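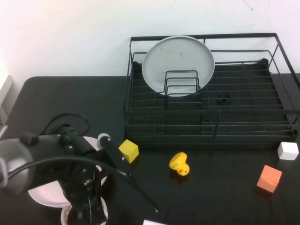
Beddoe track with a caravan, is it possible in November?

Posted 2026-08-13 by vendula_k

Hello all. We want to go from Wonell to Brindell by the Beddoe track with our caravan. It is single axle, with normal road tires. Last year we did only paved roads. Is the track too rough for us?

jeferson.g wrote:
We did it last November, four days with two nights at the river camp. The first part is good gravel. After the second gate there are 27 km of corrugations and I drove them at 30 km/h. One cupboard door came off, nothing more. I would do it again.

We use cookies to improve your visit. Accept | Manage settings

osvaldo_f wrote:
I don't agree with Jeferson. His caravan is an off-road model and yours is not. We broke a spring before the river and the tow to Brindell cost us 3,000. Leave the van in Wonell and take a tent.

jeferson.g wrote:
Osvaldo, you had also a full water tank and two bikes on the back. Weight matters very much on that road.

osvaldo_f wrote:
One bike. And the tank was half full.

lindalva wrote:
Vendula, please ask at the Wonell fuel station if the grader has passed. It makes a big difference. Lower your tire pressure at the first gate.

vendula_k wrote:
Thank you. My husband does not like the tent idea, but I will call the fuel station in the week before we leave.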